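Who pays the tax when you buy something from abroad? My project report
by Jhair Chávez

I picked this topic because of a phone case. I ordered it from a little online shop called Pilirel, it came from overseas, and a fortnight later I got a card through the door saying I owed tax on it plus a handling fee. The fee was more than the case! My mum said that was robbery, my tutor said it was a project, and so I ended up spending most of a term reading about import VAT.

My question was a simple one to write down: when somebody buys a cheap thing from a shop in another country, who is meant to pay the tax, and do ordinary people know that? I looked at small sellers only (the giant websites have whole departments for this and wouldn't answer my emails anyway).

How I went about it

There were two parts. First I wrote to small online shops and asked how they deal with tax on parcels going abroad. I wrote to 12 and got proper answers from 6, which my tutor says is good going. Then I put together a questionnaire for shoppers and left it running in the college canteen and on the noticeboard page for Moltport, where I live. I got 90 back. A few had been filled in as a joke, I'm fairly sure (one person gave their job as "pirate"), but I left them in because I couldn't decide where to draw the line.

I didn't ask anybody what they earn. I wanted to, and I'd written the question, but people get funny about it and I thought they would stop halfway down the page.

What the shops told me

The answers were all over the place. Badawi, who sell lamps and lampshades, were the most helpful by miles. They sent me a long email explaining that they print the value of the goods on a customs form, stick it on the box and after that it's between the customer and the post office. They do say so on their website, but it's on the delivery page under the bit about Christmas posting dates, and I had to search for it even though I knew it was there.

Sellevham do it the other way. They work out the tax at the checkout and add it on, so the price looks higher but there's no nasty card afterwards. The woman who wrote back said they lose sales over it, as shoppers compare her price with one that has no tax in it yet and think she's greedy. I felt quite sorry for her! She also said she had tried putting a note beside the price to explain and it made things worse, because then people rang up to argue.

Pilirel didn't reply. I did try twice.
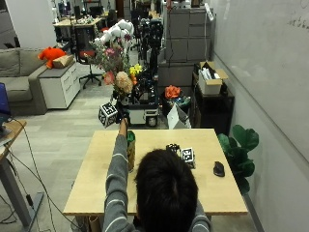

Page last changed: Sep 8, 2018

What the shoppers told me

Most people who answered thought the price on the screen was the whole price, full stop. Some knew there could be extra to pay but thought it only applied to expensive things like watches or guitars. Hardly anyone could tell me the difference between VAT and customs duty, and to be fair I couldn't either until October, when I finally sat down with the leaflets and a big mug of tea. Duty depends on what the thing is and where it came from. VAT is the same sort of tax you'd pay in a shop on the high street, only it gets collected at the border. Then there's the handling fee, and that isn't a tax at all, it goes to whoever is carrying the parcel. People were crosser about that one than the other two put together.

I had left a space at the end for comments and those were the best part. One person had sent a jumper back four times over and paid a charge on each trip. Somebody else told me they ask their cousin to mark everything as a gift, and I've not put any more detail than that in here for obvious reasons. (Gifts have their own limit, by the way, and it doesn't cover things you've bought for yourself, however nicely they're wrapped.)

Things I got wrong

My third question was badly worded. I asked "Have you ever paid tax on an online order?" and of course everybody has, it's in the price whenever you buy from a shop at home. I meant orders from abroad. I spotted it after the forms had gone out, so I've left that question out of my results completely.

I also wish I'd kept a better note of which forms came from the canteen and which from the noticeboard page. Students buy different stuff from people with houses, and I think the answers would have split quite neatly, but they all went into the same folder and I can't pull them apart now.

What I think

I'd like shops to say it near the price, in normal words: you may have to pay tax and a fee when this arrives. One line would do. I don't think the small shops are hiding it on purpose, the ones I heard from seemed as muddled as the customers, and Badawi asked me to send them my leaflets when I'd finished with them.

As for the phone case, I paid up in the end. It doesn't fit very well.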